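Speaker notes: "What we got for our money: reviewing the Grirnix hand-held gripper kit"
Speaker: Emlyn Owen
Slot: 20 minutes, questions after

Slide 1. Title
Good afternoon, and thank you for coming after lunch. Say my name slowly. English is my second language, so please raise a hand if some word is not clear.
Tell them at once: I don't work for Onness, who make the kit. We paid the normal price, and they have not seen these slides.

Slide 2. What is in the case
The Grirnix comes in one hard case. Two grippers, two chargers, the cables, a bag of spare finger pads, a printed card with the markers, and a small booklet. The software, called Yorath, you download yourself.
Mention the booklet. It is well written for the assembly and very thin for the calibration. I had to read that page four times, and then I wrote to support. They answered the next morning with a better page, which I think should be in the box.

Slide 3. Why we wanted it
We teach arms to open and close furniture: doors, drawers, lids. Before, we moved the real arm with a joystick for every demonstration. It is slow and the person gets tired in the shoulders. With a hand-held kit the person does the task with his own hand movement, and the arm learns from the recording later.
Do not explain imitation learning here. This audience knows it. If somebody asks, go to the spare slide at the end.

Slide 4. Setting up
First time: one full afternoon. Now: 27 minutes from the closed case to the first good recording. Most of this is still the calibration.
Pause. Ask who has used a similar kit. Wait for the hands.

Slide 5. The numbers
We recorded for most of February. From our last batch, 91 recordings were accepted by Yorath without any correction by us. The ones it refused were nearly always the same case: the marker on a finger turned too far from the lens when the wrist was twisted.
I want to be fair here. The software told us clearly why it refused each one. With our older tool we found this out only in training, a week too late.

Slide 6. What I like
The weight. My colleagues with smaller hands can use it for a whole session.
The finger pads. They are changed with a normal screwdriver.
The file format. It is open, and we read it with our own script on the first day.

Slide 7. What I do not like
The wide lens bends everything near the border. The correction in Yorath is good in the middle and weaker at the sides, so straight cabinet edges stay a little curved after correction. For big furniture this matters.
The charging cable is too short for a table. Small thing, but I complain about it every day.
Updates. One of them changed the name of a folder and our script stopped. It was in the release notes, but on the last line.

Slide 8. At work
Leave this slide up for one minute and let people look.

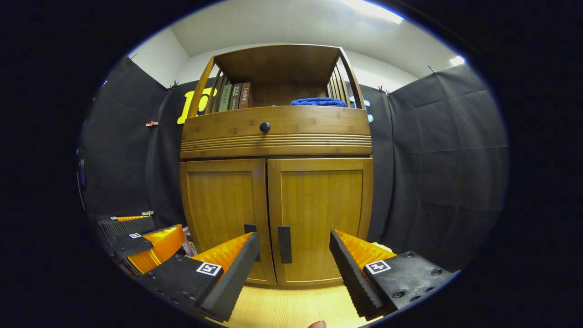 Furniture Handling Team, Satetville Robotics Workshop

The bamboo cabinet is a good test piece, as it asks for different grips. The drawer has a small round knob, and the doors below have straight black bar handles. Point to the knob first, then to the handle on the right door.
Then show the jaws: black ridged pads along the inner edge, orange ribs behind them, and the square markers on the black plates. Those markers are what I spoke of on slide 5.
Also point to the sides of the cabinet, so they see the bending from slide 7.
The top shelf has books and a folded blue towel. One hard thing and one soft thing on the same shelf, good for grasp tasks.

Slide 9. Would we buy it again?
Yes, for doors and drawers. For very small parts I would wait, the pads are too wide for it. If you have only one person to do the recordings, ask Onness whether they will sell you a single gripper. They did not offer this to us.

Slide 10. Questions
Likely ones: the price (say it openly, the invoice is in my folder), left-handed users (it works, we tested), battery (we change it at the coffee break).
If there is time left, show the calibration page from support. Copies are on the chair next to the door.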